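Visit to the Fetinska Studios Open Day
4 August 2024

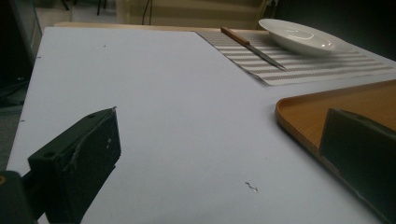
A light brown wooden tray on a white tabletop.

Members of the Laaksonen Television Drama Society attended the summer open day at Fetinska Studios, where the fantasy serial Cenell is produced. The society had been allotted 67 places, all of which were taken up. The studios admitted 500 visitors over the course of the day, in timed groups.

The visit began in the main hall with a short talk on the history of the serial, which has now reached 7 series. Members were then led through the standing sets. The great hall of the castle is smaller than it appears on screen, and its stone walls are painted plaster over timber. The guide explained that the same corridor serves for the castle, the prison and the abbey, with the torches and doors changed between scenes. Several members had suspected as much from the third series onwards.

The costume store was the most crowded part of the tour. Cloaks and mail worn by the principal cast were on open rails, and visitors were permitted to handle the mail, which is knitted string sprayed silver. The queen's coronation gown was not on show, having been sent away for repair.

After lunch the group was received by Clondix, the company responsible for the serial's visual effects. Staff showed how the dragon in the closing episode of the sixth series was built up, from a first pencil drawing to the finished shot. The sequence lasts less than a minute and took six weeks to complete. Questions were taken at the end, though the staff were not free to discuss the plot of the coming series, which is to be broadcast from September.

The afternoon screening of an early episode started late owing to a fault with the sound, and the discussion planned to follow it was shortened. Members who had to leave for the first coach missed the final part.

Catering was adequate, although the queue at the tea counter was long. Signs between the car park and the main hall were few, and members arriving by their own transport should allow extra time on any future visit.

The society thanks Fetinska Studios and Clondix for their welcome. Members who ordered copies of the printed set guide may collect them at the September meeting.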